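The Gerine Apartment: Soft Stuff and a Very Blue Washer
Gallery by Negin Moradi
Updated 9 June 2026

Akinyi Okoth and I moved into the Gerine building with one sofa and no plan, and we finally have rooms I want to show people! A few favorites below. Tuncay, you asked about the basket, so it gets to go first.

1. The living room
Taupe-gray sofa, dusty pink pillow, low white coffee table with a little leafy plant on it. The basket is woven in white and blue-gray and I love the bumpy braided rim (Akinyi wanted a plain one, and I won).

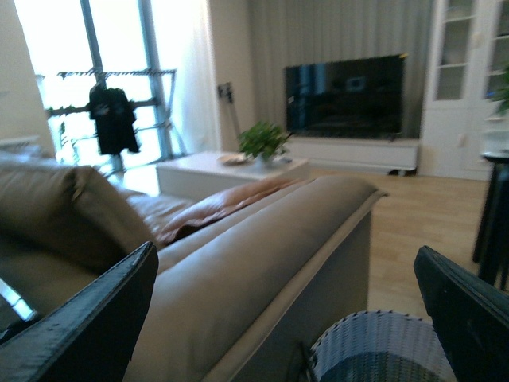 2. Beige on beige
I went looking for one good long cushion and came home with a whole color scheme. It's plump, a tiny bit fuzzy, and such a warm tan when the light lands on top. The upright pillow behind it is the same tan, and the silver-gray drawers keep it all from getting too sleepy.
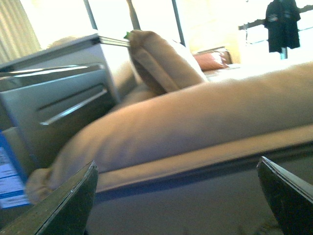
We tried a striped throw over that cushion back in the spring and took it off again within 2 days. Plain suits it so much better, and I'd rather look at those rounded seams anyway.

3. Laundry, but make it blue
The drum lights up blue inside! All those dimples and tiny holes sparkle, and the dark graphite front looks great around it. I may be the only person in the building who looks forward to wash day. 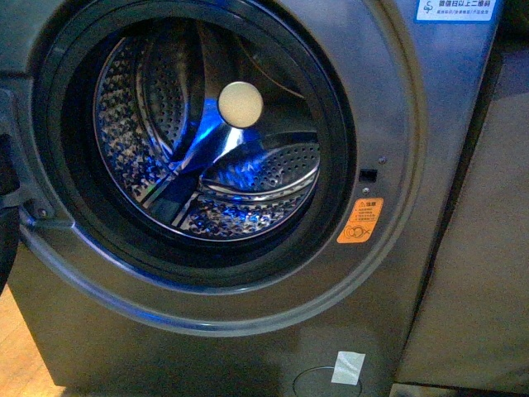 Do you wash the cushion covers at home?
Only the ones that zip off, on a cool gentle cycle, and we let them air-dry flat.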